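Projektbericht im Modul Robotik-Praktikum
Bearbeitet von Định Võ und Ekaette Okonkwo
Abgabe: Dienstag, 27. August

3. Datenaufnahme und Training

Ziel der Arbeit war eine Greifstrategie für dünnes Besteck, die ohne Teleoperation eines Roboterarms gelernt wird. Die Demonstrationen wurden mit handgeführten Greifern aufgenommen, an denen jeweils eine Kamera sitzt. Die Bewegung der Kamera dient als Ersatz für die Gelenkwinkel, die Öffnungsweite der Backen wird mitgeschrieben.

Aufgenommen haben wir im April in der Küche des Wohnheims Iltville. Insgesamt liegen 900 Demonstrationen vor. Davon blieben nach der Durchsicht 500 übrig. Aussortiert wurden Aufnahmen, bei denen die Lokalisierung der Kamera abgerissen war, und solche, bei denen ein Teil beim Umgreifen aus den Backen gerutscht ist. Die Lokalisierung hatte vor allem an glatten, einfarbigen Flächen Probleme. Wir haben die Arbeitsfläche trotzdem nicht beklebt, weil die Strategie später in einer normalen Küche laufen soll.

Trainiert wurde auf dem Rechner Edach im Labor Jastcombe. Die Eingabe besteht aus den Bildern beider Handkameras, ausgegeben wird eine kurze Folge von Greiferposen. Ein Modell nur mit der linken Kamera haben wir zum Vergleich mittrainiert.

4. Ergebnisse

Getestet wurde mit 28 Durchläufen je Modell. Löffel waren für beide Modelle unproblematisch. Bei Essstäbchen fiel das Modell mit einer Kamera deutlich ab, es schloss die Backen häufig neben dem Stäbchen. Mit zwei Kameras gab es nur 3 Fehlgriffe, alle bei Stäbchen, die dicht an einem Löffel lagen.

Die Schwierigkeit liegt in der Geometrie. Ein Stäbchen ist von oben gesehen sehr schmal, und sobald der Greifer darüber steht, verdecken die eigenen Backen einen Teil davon. Der zweite Greifer liefert dann noch eine Ansicht von der Seite – allerdings verdeckt er selbst wieder andere Teile.
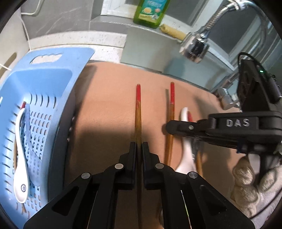

Für die Auswertung haben wir deshalb jeden Durchlauf zusätzlich danach eingeteilt, ob das Ziel beim Schließen der Backen in mindestens einer Kamera frei zu sehen war. Diese Einteilung erfolgte von Hand und nur durch eine Person. Eine zweite Durchsicht war zeitlich nicht mehr möglich.

5. Offene Punkte

Durchsichtige Teile kommen in den Trainingsdaten zu selten vor, eine Aussage dazu ist nicht möglich. Außerdem wurde nur bei Tageslicht getestet. Der Datensatz liegt im Projektordner Hoàng, zusammen mit der Liste der aussortierten Aufnahmen und den Skripten für den Zeitabgleich der beiden Kameras.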